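Sirden by Dinuteck: wrist-view control software for thin and folded parts

We use cookies to keep you signed in and to see which pages get read. Accept all / Only necessary / Settings

Sirden is a control and perception package for robot arms that handle paper, film, card, cloth and other sheet goods. It runs on a standard industrial PC next to the arm controller and takes its main input from a small camera at the wrist. It plans the approach, sets the finger opening, closes on the part, and keeps checking the part while the arm moves.

Most pick software was written for boxes, bottles and machined parts. Those things keep their shape when a finger touches them. A folded sheet does not, and a plan made from a camera over the cell is often out of date by the time the fingers get there. Sirden keeps updating the plan during the last part of the approach, using what the wrist camera sees.

The current release is 5. Customers on release 4 can move over without changing their cell layout or their camera mounts. See the upgrade notes further down the page.

What is in the package

Sirden ships as four modules. They share one project file and one log, and you can license the first two without the others.

Sirden View is the perception module. It finds sheet edges, fold lines and overlapping layers in the wrist image and marks which ones the fingers can reach. It also keeps track of where the fingertips are in the image, so it can work out the distance between a fingertip and a fold without a separate depth sensor. If you have a depth sensor, View will use it, but it is optional.

Sirden Path is the planner. It takes the reachable edges from View, ranks them, and builds an approach for each one. You can limit the planner by angle, by speed near the table, or by regions where the arm is never allowed to go. Path hands its result to the arm controller as a stream of short moves, so the approach can be changed partway through.

Sirden Grip controls the fingers. It closes in steps and stops on a force limit, a position limit or a change in the image, whichever comes first. Limits are saved per part type.

Sirden Replay is the review tool. It lines up the wrist image, the joint positions, the finger opening and the planner's decisions on one time bar. When a pick goes wrong, Replay is where you look first. Operators can mark a run from the cell's touch screen and an engineer can open it later from any desk on the network.

Working from the wrist view

A fixed camera above the table gives a good picture of the whole work area, and Sirden can use one to get the arm to the right neighborhood. From there the wrist camera takes over. It moves with the fingers, so the fingertips stay in the same part of the image and the part gets larger as the arm comes in. Calibration between camera and fingers is done once after mounting and takes about 15 minutes with the printed target in the box.

View was trained on sheets with several layers stacked or fanned together. This is the case that gives most edge finders trouble, because one sheet of colored paper can show four or five shades depending on how each panel faces the light. View treats a shade change as a possible fold and then looks for crease lines and corners to back it up. Candidates that have no support are kept at low confidence and shown in gray on the operator display. They are never used for a pick unless you allow it in the project settings. 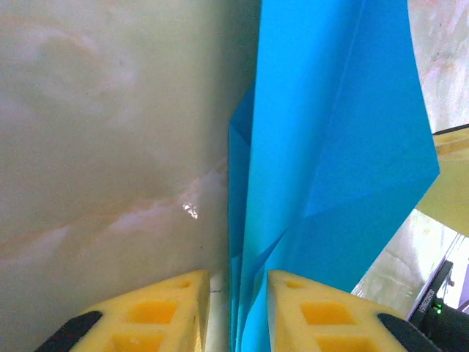
Wrist camera view: folded blue paper between the tips of two yellow gripper fingers, on a marble-patterned surface.

Shiny table surfaces are the other common problem. A polished top throws back bright spots, and patterned tops have lines that can be taken for edges. View has a surface setup step for this. You clear the table, run the arm through a short sweep, and View stores a model of the surface with its pattern. During work it compares the live image to that model and drops lines that belong to the table. Bright spots are handled separately, because they shift as the camera moves and a real edge does not shift in the same way.

Overexposed areas in the image are masked. If a mask covers a candidate edge, the planner can ask for a second look from a slightly different angle before it commits. The second look adds to the cycle time, so you can turn it off for parts that do not need it.

Fingers and mounts

Sirden works with any two-finger parallel gripper that reports its opening. Finger shape matters for sheet work, and you will need to load a finger model before the first run. The model can come from a CAD file or from the built-in finger wizard, which asks for length, tip width and tip angle and builds a simple shape from those.

Wedge-shaped tips do well at getting next to a standing fold. Flat, wide tips are better for a loose stack. Fingers with openings or recesses in them are fine, but draw them in the model if they are visible to the camera. Otherwise View may report the darker areas inside the openings as parts of the workpiece.

We suggest a matte finger in a color that does not appear in your parts. The color is set in the project file and can be changed for each set of fingers. Glossy fingers can be used, but tip tracking will be less steady under strong overhead light.

Keep cables and any other wrist hardware out of the lower middle of the image. Hardware in a corner of the view is no problem. Mask it once during setup and View will ignore it from then on, indicator lights included.

Writing a task

Tasks are built in the Sirden editor or written in Python. The editor uses blocks for approach, close, check, lift, turn, place and release. Each block has an error branch, and the default branch is to open the fingers and back out along the path the arm came in on.

For folding work there is an extra block called Crease. It presses a closed fingertip along a line given by View and can repeat the pass with a higher force. Crease needs a force reading at the wrist or at the fingers. It will not run on position control alone.

The Python interface covers everything in the editor and adds direct access to the edge list, the surface model and the raw planner scores. Sample tasks are installed with the package, including a paper fold, a bag opening and a card sort.

Importing demonstrations

Many teams now record a person guiding the arm and then train a policy from the recordings. Sirden does not train policies itself. It can record demonstrations in a form that training tools can read, and it can run a trained policy inside a task block with the safety limits of Path and Grip still in force. If the policy asks for a move outside those limits, the move is clipped and the event is written to the log.

The recorder stores images, joint positions and finger opening with a shared clock. Recordings can be trimmed and labeled in Replay before export.

The export format was worked out with Nudance, who use it for their teaching stations, and files move between the two products in both directions. A separate importer for older Matoušek controllers is available on request. It brings over joint data and gripper data but not images.

Requirements

Operating system: 64-bit Linux, with the real-time kernel option turned on
Memory: 32 GB
Graphics card: required for View, optional for the other modules
Camera: color, global shutter, 50 frames per second or better
Gripper: two-finger parallel, with position feedback
Network: wired connection to the arm controller; wireless is not supported for live control
Disk: solid state, with room for Replay logs

Replay logs are large. By default the system keeps full images for failed and marked runs and a reduced set for everything else. You can change this for each project.

Upgrading from release 4

Projects open directly in release 5 and are converted when you first save. Keep a copy of the old file, since release 4 cannot read the new one. Finger models carry over. Surface models do not and have to be made again, as the bright spot handling uses data that the older sweep did not collect.

The old "Quick Close" option in Grip has been removed. Use stepped closing with a large first step for the same behavior.

Support for release 4 ends in August. Fixes for safety faults will still be issued to customers with a service contract.

Known limits

Clear film with no print is not supported by View in this release. It can be handled if the edge is marked or if a depth sensor that can read the film is fitted.

Sheets that are the same color as the table are found by crease and corner only, and the pick rate will be lower. Change the table covering if you can.

View tracks up to 11 layers in one stack. Past that it treats the remaining layers as a single block.

Sirden is not a safety controller. The cell must have its own rated safety system, and the speed and force limits in Sirden do not replace it.

Licensing and trial

Licenses are sold per arm. View and Path come together as the base license, and Grip and Replay are added separately. Schools and public labs can ask for a teaching license, which includes all four modules and has no time limit but cannot be used in production.

The trial version runs for 30 days on one arm with every module turned on. Projects made in the trial open in the licensed version. To request a trial, send the make and model of your arm, gripper and camera to the Dinuteck sales desk, along with a few wrist images of the part if you have them.

Get release notes and driver updates by email. Enter your address to join the Dinuteck newsletter. You can unsubscribe at any time.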